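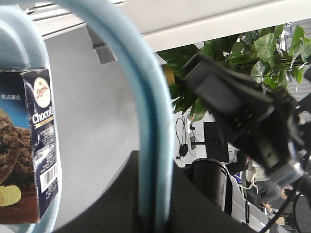

Wrist camera, arm beside a curved blue band. The Danisa box is at far left.

Hikik shelf-handling project: progress report to Ullitz
August 8, 2025
By Lieven Van Acker

Lamduan Noiphan asked that this report be shorter than the last one and contain fewer adjectives. I have managed the first part.

The main job this period was the working rules for the two-arm station at Tamura. We began with a document inherited from Herer that ran to 138 clauses, of which a good number concerned forklifts. We have no forklift. The revised draft has 124 clauses, which I realize is a modest harvest for several weeks of meetings, but the survivors are all about our equipment and most of them can be read aloud without a lawyer present.

Section 2 (shared loads) caused the most argument. The old wording said both arms must "cooperate appropriately," a standard few of us meet before lunch. The new wording says which arm has charge of the load at each stage, and that the other may not let go until the first has reported a grip. If either arm loses its grip signal, both stop where they are. They don't try to be helpful.

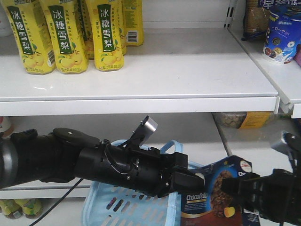
Section 2 at work: one carton, a gripper on each side, basket behind.

Section 3 covers placing goods in a basket or other open container. The operator confirms the container position before the first pick and again after anyone has touched it, including people who say they only nudged it. Speed drops once the gripper is below the height of the handle. We also wrote down, at last, that the fingers open only when the item is supported from underneath. Everybody believed this was in the Herer text. It was in a slide deck. 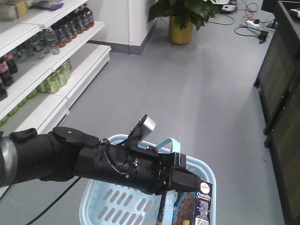

Cartons were chosen as the trial item for this section. They have flat faces, they show a bad grip quickly, and a dented one costs us very little beyond dignity. Bottles come next, under a separate annex that I'm told will be brief.

The trial log now holds 975 entries. Each one names the operator, the rule version in force and the reason for any stop. The favourite reason remains "other," and we have removed it from the form. Its replacement is a blank line, and the handwriting has got worse. 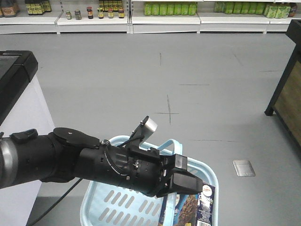 Gripper just above a carton standing upright in the basket.

Still open:

Floor markings. Tape is down, but the draft doesn't yet say what each mark means. Two of us gave different answers when asked, with equal confidence.

Cable routing. The rule says cables must be "kept tidy." Lamduan has circled this in red and I can't defend it. New wording will give a fixed route and a person responsible for checking it.

Restart after a stop. We want a second person to sign off. The rota would prefer that we didn't. We are asking Ullitz for up to 3 extra days of operator time in August to test it properly.

The budget is otherwise as reported last time, adjectives aside. The clean draft goes to Lamduan once the floor marking section is written, and comments are welcome in any colour but red.

Contact: Lieven Van Acker, Hikik project office, Tamura | © 2025 Hikik project | Back to top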